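About Flunorness

Hi, and thanks for stopping by! I'm Noel Ocampo, and I run the day-to-day at Flunorness. We collect the examples that robots learn from. A customer comes to us with a household job they want a machine to handle, we set it up, and our operators do it by remote control, over and over, until there's enough for a model to chew on.

I started the company with Jingyi Cao in March, in a room so small we had to fold up the lunch table to run a session. Jingyi wrote our recording software (we call it Prisier, and no, I don't remember where the name came from). There are six of us now, and the lunch table gets to stay up.

Most of our work is laundry. I love laundry, at least as a problem! Cloth never lands the same way twice, it hides under other cloth, and a sleeve will grab onto anything. Our longest-running project is Manalo, which is all about baskets: reaching in, getting hold of one piece, bringing it out, starting over. Walter Palomino does most of the driving on that one and he has more patience than I'll ever have. A normal shift for him is 40 tries, with a break every time his shoulders tell him to take one.

We record from more than one spot at once. The wrist view tells the model what the fingers are up to, and a fixed view gets things the wrist can miss, like clothes showing through the side of a basket.

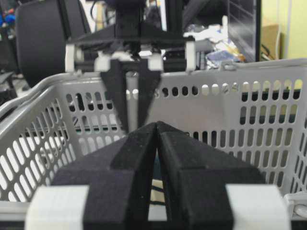
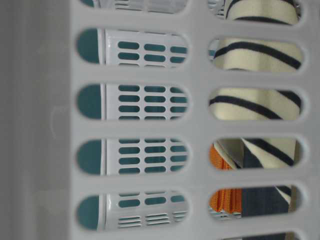

Do you keep the attempts that go wrong?

We keep nearly all of them, with a label. A dropped shirt followed by a good second grab is some of the most useful material we have, as the model gets to see how a person recovers. The only attempts we throw out are the ones where the recording itself is bad, say a view dropped out halfway or the clocks drifted apart.

Labeling is Thodoris Manolakis's department. Every attempt gets a score from 1 to 5 and a short note in plain words, and he reads the notes. All of them. If you write "fine" he'll come find you and ask what was fine about it.

Ronaldo Maglaya looks after the hardware and picks out most of the clothes, usually from thrift stores on his way in. Knits are his favorite, and he's always after stripes because they make a fold easier to follow. Our next project, Flalen, moves on to towels and bed sheets, so he's been clearing shelf space and complaining about fitted sheets already.

If you've got a task in mind, write to us and tell us what the robot should be able to do at the end of it. A couple of sentences is plenty. I answer the mail myself, mostly in the mornings before the first session.

Page last updated April 2023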